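Larora双臂蒸锅工作站

Larora双臂蒸锅工作站(简称Larora站,内部也叫"蒸锅台")是Nenureck搭建的一套桌面双臂操作工作站,用于锅具、餐盘和面点类物品的取放。站内两臂不同型号、不同颜色,黑臂在左,浅蓝臂在右,共用一张白色长方桌。本条目主要讲该站的布置、标定、日常维护和常见故障。软件部分见"Xavier调度程序"条。

概述

工作站的任务说起来简单:揭盖,取馒头,放盘,盖回去。难处在物件本身。玻璃反光,馒头软,蒸屉有孔,夹爪尖容易卡进去。早期只装一条臂,揭盖和取物来回换姿态,节拍太慢,后来改成双臂分工。左臂管锅盖,右臂管馒头和盘子,中间区域由调度程序加锁,同一时刻只许一条臂进入。

两臂底座分别固定,控制器各自供电,急停串在一起。按下任意一个急停,两边都断。

布置

桌面靠墙,墙面不贴东西,背景越素越好。物品从左到右依次是锅盖、蒸锅、盘子,这个顺序写死在Xavier的任务文件里,换位置必须同时改文件,只改一边会撞。

锅盖平放,提手朝上,提手长边的方向影响左夹爪的进入角度,摆放时对照桌面登记的角度值。蒸锅居中,旋钮朝前,两个侧耳一左一右。锅身电源线在标定和示教期间不接。蒸屉要压到底,翘起一点点高度就不对了。

盘子放右侧,盘心落在右臂标定点上。盘里最多放三个,再多夹爪下降时会蹭到旁边的。 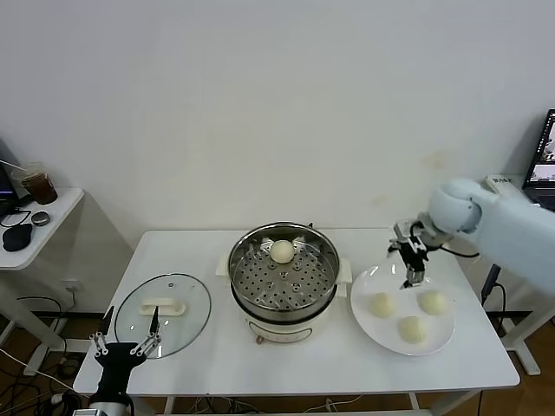 《Himmont设备汇编》 第41期 第47页

蒸屉里留一个馒头、盘中三个,是检查右臂取放位时用的标准摆法。屉里那个靠后放,对应右臂伸展较远的点位,这个点能过,前面的点一般都没问题。左臂夹爪张开停在锅盖上方,右臂夹爪闭合、朝下对着盘子,两边姿态一眼能核对,不用看示教器。

标定

开机顺序:先控制器,后夹爪,再启动Xavier。反了的话夹爪读不到零位,要全部重来。

左臂标定点在锅盖提手中心。手动拖到位,夹爪张开,两指尖对提手两侧,间隙目测相等即可,然后记录。右臂两个点,一个盘心,一个屉面中心。屉面那个点不要直接用指尖去碰孔板,垫一张薄纸,纸能抽动但有阻力就是合适高度。

标定完低速空跑一遍,不放馒头。再放馒头跑一遍。两遍都通过才能恢复正常速度。有人嫌麻烦跳过空跑,结果指尖插进屉孔,连杆拉弯,换了一付。

夹爪维护

左夹爪是连杆式双指,右夹爪是平行式,备件不通用,抽屉要分开标。

左爪每次用完擦连杆,面屑和水汽混在一起会结硬块,开合发涩。指尖磨损看内侧,磨亮了就换。连杆销轴点少量食品级润滑脂,多了会往下滴。

右爪重点看导轨和线缆。线缆从夹爪沿臂身绕回,中间必须留出弧度,腕部转到极限时不能绷直。扎带只扎臂身段,腕部那段不扎。控制器里的开合计数到3000次做一次小保养:拆指、清导轨、重新归零。归零后读数偏差大先查指尖有没有装反,再查编码器。

锅具方面,玻璃盖用软布擦,水渍会影响识别。金属蒸屉泡洗后晾干再装,孔里残留面渣用细刷捅掉。锅身不能冲水。

常见故障

揭盖滑脱。多数是指尖脏,或者提手角度跑了。先擦,再查角度,最后才动夹持力。力调太大容易把提手拧松。

馒头夹扁。右爪力控参数没载入,多见于断电重启之后。重新载入参数文件,拿一个旧馒头试。

馒头粘屉。夹住后先小幅转动再上提,任务文件里有对应动作,默认关闭,需手动打开。

两臂互锁不释放。Xavier里一侧状态没更新,另一侧一直等。确认两臂都停稳以后手动清锁,不要直接重启,重启会丢当前点位。

报错3462。右臂线缆接触不良,查夹爪端插头,插紧后清报警。反复出现就换线,别再拿胶带缠。

地面走线也要管。桌下线缆容易被脚勾到,拖动底座后标定全废,线要收到桌腿后侧,插座附近留出空位方便拔插。

版本与修订

现行布置称为Himmont布局,与旧布局的差别在盘子位置和右臂底座朝向。旧布局的任务文件不能在现行布局上运行,文件名相近,载入前看清楚文件头。本条目维护部份最后修订于2018年10月2日,左爪备件号待补。

参见

Xavier调度程序
Himmont布局
连杆式夹爪
双臂互锁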